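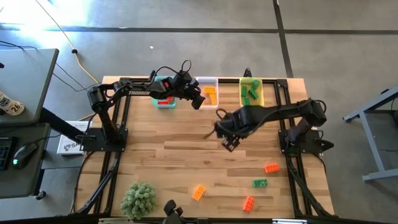 How often should I oil a butcher-block top that is used every day?

Oil it once a month in the first half year, and after that only when the wood looks pale or when water no longer stays in drops on it.

Rirkgate Home Forum > Kitchen and Dining > Wood surfaces

manju_rathore
Original poster
I wrote the question at the top and the answer which the shop gave me, so that other people can find it. Now I want to ask if you agree. We moved in March and the kitchen came with a butcher-block counter. The previous owner left a half bottle of Trenari mineral oil in the drawer and no instructions. I have oiled it two times. After the second time it stayed sticky for days, and a paper bag left small brown fibers on it. Did I use too much oil, or is the oil too old? The bottle has no date that I can find.

haoran_song
Too much oil, I think. Mineral oil does not dry, it only goes into the wood until the wood is full. What stays on top must be wiped off. I put it on with an old T-shirt, wait 6 hours, then wipe with a clean part of the same T-shirt until the cloth slides easily. If the cloth drags, continue to wipe.
About the age, I would not worry. Mineral oil keeps for a very long time. Smell it, and if there is no smell it is fine.

kgolestani
I must disagree with the answer from the shop. Once a month is a calendar, and wood does not know the calendar. In my apartment the heating is strong in winter and the counter near the radiator becomes dry in two weeks. The part next to the sink wants oil more often than the rest. In summer I do nothing to either of them. Do the water test and forget the months.
Also, why mineral oil at all? I changed to pure tung oil and I only renew it when it looks tired. It becomes hard inside the wood, so you don't get the sticky problem, if you are patient.

haoran_song
"If you are patient" is doing much work in that sentence, Kourosh. You told us in the other thread that you could not use your kitchen for most of a month.

kgolestani
I could use the stove. I agree it was not a happy time for my wife. But it was one time.

balakrishnan_a
I worked for 8 years in a small furniture workshop, mostly tables, so please allow me some words.
Manju, your counter is not damaged. Wipe it with a cloth and a little warm water with dish soap, dry it immediately with a towel, and leave it for one night with nothing on top. If it is still sticky in the morning, do the same again. Do not use sandpaper on it while it is oily. The paper fills with a kind of mud and you make scratches.
Before you change to tung oil, you must know what is already in the wood. A drying oil over mineral oil often stays soft for a long time, and then you have a bigger problem than before. If the top was treated with mineral oil for years, my advice is to stay with mineral oil.
With the monthly rule I have no quarrel. It is a rule for people who forget, and most customers forget.

manju_rathore
Thank you, this is very clear. I did the soap and water last night on the left half only, to compare. The left half is now smooth and the right half still takes the fibers from a paper towel. I will do the right half this evening.
One more thing. Near the sink there is a dark stain with the form of a ring, I suppose from a can. Is it possible to remove it, or should I accept it?

geeta_upadhyay
If it is blue-black it is probably iron from the can reacting with the wood. Lemon juice and salt, leave it for some minutes, rinse, dry. It made mine much lighter. You can still see it if you know where to look. Please try it first in a corner, it can also make the wood around it lighter.
For the oiling, I belong to the wax party. I use Krajewska board cream, it is mineral oil with beeswax. A thin coat, and the water stays on top much longer than with only oil. A small jar lasted me more than 5 months and our counter is long.

haoran_song
I used the same cream and didn't like it. In warm weather I felt it under my hands, and flour stuck to it when I made dumplings. For a cutting board it is good. For a counter where you work with dough I would stay with plain oil.

geeta_upadhyay
Then the coat was too thick! I roll bread on mine every morning. You have to polish it after, with a dry cloth, and not just leave it there.

haoran_song
Maybe so. I will try again with less, on the end by the window.

kgolestani
Does someone here have experience with Rollden hard wax oil? My neighbor wants it for his whole kitchen. The seller says the counter can be used the next day, which sounds too good to me.

balakrishnan_a
I don't know that brand. With hard wax oils in general, there is a difference between "dry to touch" and "cured". Read the tin for the curing time, and check if the maker says it is suitable for contact with food after curing. And he must remove the old finish completely before, this is the part that takes the weekend.

manju_rathore
Update: the right half is smooth now too. The lemon and salt took away most of the ring, I did it twice. I put new oil on the place and wiped it after 6 hours, as Haoran wrote. No fibers this morning.
I will keep the Trenari until the bottle is empty and use the water test – sorry to the shop. After that I may buy the cream from Geeta's message, but only for the cutting boards.

geeta_upadhyay
Good result. Hang the oily cloths flat outside to dry if you ever change to tung oil, do not leave them in a ball in the trash. They can heat up and catch fire by themselves. With mineral oil you don't have this danger.

kgolestani
She is right about the cloths. Mine dry on the balcony rail.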